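Visit to the Tanell stationery works, Bolcombe
2023-09-20

I went to the open day at Tanell because I use their notebooks since many years and I wanted to see where they are made. From the station it is 25 minutes on foot, the last part along the canal. The ticket cost nothing, but you must book it in June, and I was lucky to get a place for the morning tour.

We were 20 persons in the group. First we saw the paper store. The rolls come by lorry and must rest two days before cutting, so that the paper takes the same humidity as the hall. Our guide let us feel two sheets, one of 90 grams and one heavier, and asked which was which. I was wrong.

The cutting hall is loud and we got ear protection. After it comes the sewing, which I liked the most. One machine, made by Okeke, is older than me and still sews the school notebooks. It can do up to 42 sections in a minute. When the thread breaks, a small bell rings and a worker comes with a hook and repairs it very calmly. It rang two times while we were standing there.

Lunch was in the canteen: pea soup, bread and a kind of apple cake. I asked if I could buy the recipe book of the canteen, which was announced on the door, but it was sold out.

In the afternoon there was a talk about the design of desk goods. Tanell does not only make paper, and the new Potusano series will have things for writing and for the desk top. The speaker was quick and I did not understand every word.

Black marker and something like a box or frame in turquoise, both drawn by computer: 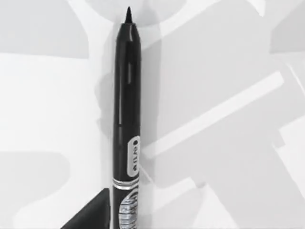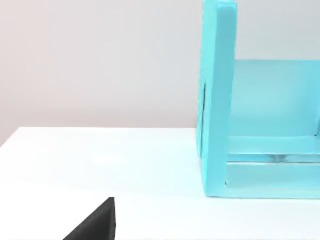

The factory shop closes at four, and the queue was long. I took three notebooks with squared paper and one with a small fault on the cover for half price. For the way back I recommend the bus, it stops directly at the gate, but only once per hour. Please bring coins, the driver does not accept cards.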